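Hand-held capture without the arm
Dresbridge puts its gripper kit up for hire

Teaching a robot arm to tidy a bench used to start with buying the arm. The Sonlow kit, offered by Dresbridge on monthly hire from its Janduldale workshop, starts with the gripper alone. An operator carries it by hand, does the task at ordinary speed, and the wide-angle camera on the tool records each attempt for later training.

The hire case holds one gripper, a charger, a set of printed markers and spare pads. Minimum term is 20 days. Dresbridge quotes 17 minutes for first calibration; our first run took 50, most of it spent re-reading a manual that puts marker placement after the step that depends on it. Later runs were close to the quoted figure.

Handling is good. The trigger has a short, even travel and the weight sits over the wrist. After a long session the forearm notices, and a strap would help. The fisheye view takes in most of a room, so a task can begin well away from the object without losing sight of it. Straight edges bow heavily toward the margins, and the supplied software corrects this on export.

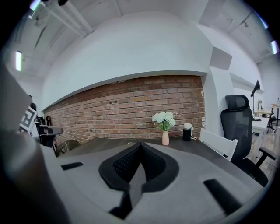 Export is the slow part. A batch of 20 demonstrations has to be copied, checked and aligned before any of it can be used, and the progress bar gives no indication of which file is being processed. Failed files are listed only at the end. Kaewmanee, the rival service, handles this step on its own servers, but charges by the demonstration and keeps the raw footage for a month.

For a small lab with its own computer and a tidy naming scheme, the Sonlow is the better organised of the two. Replacement pads are sold in pairs. A revised manual is due in June.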